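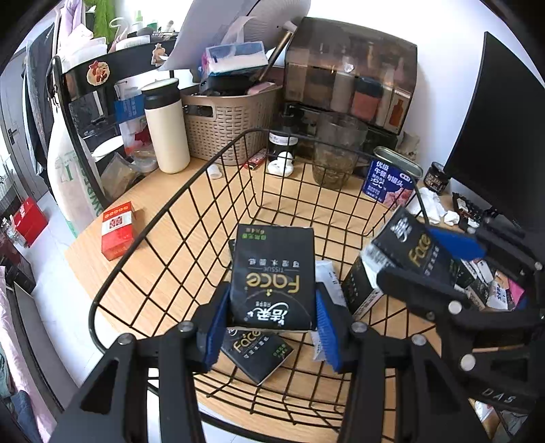

Can the left and right streams be lined up after recording if the two clocks drift?
Up to a point. A constant offset comes out easily, and slow drift can be fitted with a straight line, but dropped frames have to be found first or the fit is wrong from there on.

I'm putting that at the top as three people have asked me off-list. Now to Lâm's message.

Lâm Hồ wrote:
> I ran the Navton aligner over the July episodes and it reports a
> residual of 8 ms on most of them. A few come back at 265 ms, and
> the policy trained on those closes the right hand too early. Is
> this the drift term, or am I reading the logs wrongly?
> Also, does the segmenter need both hands in view?

You are reading them correctly, but it isn't the drift term. I went through the worst ones and each has a gap in one stream. The aligner treats the frames after the gap as if they followed straight on, so everything later is shifted.
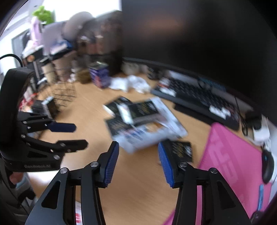
The fix is in the branch called gapcheck. It compares frame counters before fitting anything, splits the episode at each gap and fits the pieces separately. Pieces shorter than 800 frames are thrown away — I tried keeping them and the fits were poor. You can change the limit with min_piece in the config file.

On the segmenter: it works from jaw width, so it doesn't need to see the other hand. It does go wrong when someone moves fast with the jaws held open, and marks a release where there was no grasp. Märta has a patch that ignores any release without a closing before it. I have not merged it yet because it breaks 2 of the tests in Skosus.

Could you rerun the bad episodes on gapcheck and send me the new residuals? Please delete the cached fits first, or it will load the old ones without saying so.

Ghizlane Belkadi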